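Abrir un taller de flores: ¿local a pie de calle o solo encargos?
Foro Sisari > Floristas y diseño floral

ionagunn
¡Hola a todos! Llevo desde diciembre dándole vueltas a montar mi propio estudio floral y por fin me animo a contároslo, que ya no me aguanto más.

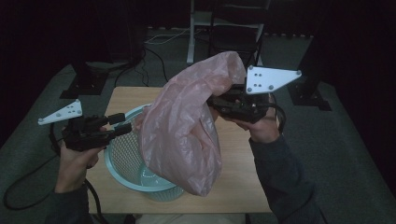
He encontrado un local en Trurgate, pequeñito pero con mucha luz, por 452 euros al mes. La idea es hacer ramos por encargo y, los sábados por la tarde no, que hay bodas, pero entre semana sí, algún taller para principiantes. ¿Lo veis?

rolico
¡Enhorabuena, Iona! Yo que tú esperaría. Empecé en el garaje de mi suegra y el primer año me ahorré un dineral (y ella encantada, con la casa oliendo a eucalipto).

Svitlana Marchuk
Pues no estoy de acuerdo, con todo el cariño. A mí la mitad de las novias me entran por el escaparate. Eso sí, la cámara frigorífica me costó 2289 euros y no la tenía prevista.

rolico
Svitlana, pero tú estás en una calle de paso, mujer, no compares.

ionagunn
¡Uf, la cámara! Yo había apuntado 300 para una nevera de segunda mano... Voy a rehacer cuentas esta noche y os digo.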